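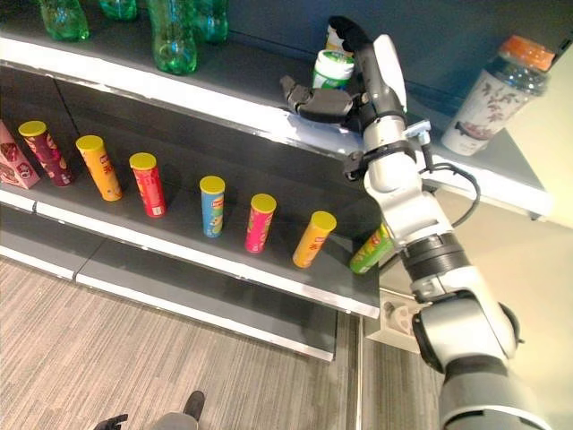

机械臂在上层货架前，手停在白盖绿标的小圆罐右边。

周二晚上到的Plorton，Florin Preda没空招呼我，嘴里叼着扎带，指了指地上一只箱子，意思是坐那儿。Plorton是个共用工坊，按月交钱，谁都能来，楼下做木工楼上乱七八糟什么都有。他在这儿弄一台会从架子上拿东西的机器，项目叫Udar。名字什么意思？“没意思。好打字。”

先说他这人。白天给人修电梯，下班过来，一般待到后半夜。没读过机器人专业，控制那一套是看论文、看论坛、烧坏东西学的。烧过多少他不肯讲，只说抽屉里有一个“墓地”。

为什么是货架，这是我第一个问题。

“因为桌子太容易了。”他说，“大家的演示都在桌子上，一个方块，拿起来，放下，鼓掌。货架有上面一层压着，手从哪边进去，肘往哪儿放，退出来的时候会不会把旁边的带倒，全是事儿。我修电梯的，我对井道里转不开身这种事比较有感情。”

中层那一排薯片筒是他的标准考题。立着的，有一个歪着，靠右还有一个绿的横躺着。我以为是碰倒了没扶，伸手要去扶，被他喝住了。

“别动！那个就要它躺着。”

横着的筒是另一道题。立着的，手指从侧面一合就行，躺着的得从上面下去，手掌要翻，手腕那根黑线又爱在这个时候碍事。线的事他讲了很久，我记了半页，大意是：线留短了，腕子转到头会扯；留长了，甩出来一个圈，容易挂。他现在选长的。“挂了顶多停下来，扯断了要重新压接头，压接头我一晚上就没了。”

上层放瓶子。绿的塑料瓶，还有一个透明的，橙色盖子，斜着躺在右边。透明瓶是他最头疼的东西，深度相机看它跟没看见差不多，点云里一个洞。

“盖子能看见，标签能看见，中间没有。它就以为有个盖子飘在那儿。”

怎么解决？

“还没解决。现在是认盖子，再认标签，中间我告诉它，有东西，别往里捅。很土。能用的时候挺能用。”

能用到什么程度，我追着要数字。他翻本子给我看，本子上油渍比字多。最近一轮试了60次，立着的薯片筒、小罐子、瓶子混着来，失败17次。其中6次是手指合上的时候把东西推走了，他在旁边画了个骂人的表情。剩下的原因五花八门，有一次写的就两个字，“饿了”。问他什么意思，说是他自己饿了，按错了键，也算失败，不能赖。

这点我挺喜欢的。

手是多指的，黑色。为什么不用两指夹爪，便宜，结实，好控制？这问题显然他被问过很多遍了，叹气。

“两指夹爪我有，做过，成功率比现在高，你写上去没关系。但是我不想每换一个东西就换一个夹爪。手有个好处，它错了以后还有办法。夹爪夹歪了就是歪了，手歪了，再收一根手指，有时候就救回来了。有时候。”

说到这儿隔壁间有人喊他借压线钳，人走了一会儿。我看了看他贴在墙上的待办，字很潦草，能认出来的有：拇指零位重标、换扎带、问Vídalín要回那把扭力起子、急停！！！（三个感叹号，下面又划了两道）。

Vídalín是工坊里另一个租位子的，做乐器，跟机器人没关系，但手特别稳，手指里那些小螺丝有一半是他帮着上的。Florin回来以后我问急停怎么回事。

“三月份有一回，我站得太近，它往回收，肘子顶了我一下。不疼。但是吓人，那么慢的东西，它就是不停，你知道吧，它一点也不知道你在那儿。”

之后规矩改了：速度上限砍掉一半，急停按钮接长线，要么自己拿着，要么旁边站一个人拿着。没人拿就不通电。一个人来的晚上他就光写代码。

货架本身没什么可说，他还是说了。灰色架子白色前沿，试过用木板自己搭，找Setwood开的料，尺寸没问题，就是晃，手一碰整个架子都跟着动，标定全白做。后来才换成现在这个。木板没浪费，楼下拿去做了鞋柜。

最下面一层空着。我问是不是留给以后的。

“够不着。”他说，“也不是够不着，够得着但是姿势很难看，关节快到极限了，抖。我先不碰它。”

钱的问题，他不太想谈。臂是二手的，手是新的，手比臂贵。家里人知道吗？笑，没回答。后来补了一句，“知道有个臂。”

我问他Udar做完了是什么样子。他想了挺久，手上一直在缠一段胶带，缠上又撕开。

“没有做完吧。近一点的，我想让它把一层架子理一遍，歪的扶正，倒的立起来，标签朝外。不用快。我睡觉它理，早上来看，齐的。”他停了一下，“现在让它理，早上来看估计都在地毯上。”

那商店会买吗，仓库会买吗？

“没想过。有人问过我，来看了一次，问一小时能理多少件，我说22件，他就看手机了。”

那22件还是状态好的时侯，他后来自己承认。

快十点，他要再跑一组，让我拿着急停。按钮比我想的大，线拖在地上。他说看着手肘，别看手，大家都爱看手，撞人的是肘。我说好。然后他又发现拇指零位还是没标，骂了一句，把电断了，蹲下去找线号笔。我等了一阵，末班车要赶，把按钮放他箱子上走的。

第二天早上收到他一条消息，就一句：零位标好了，透明瓶还是不行。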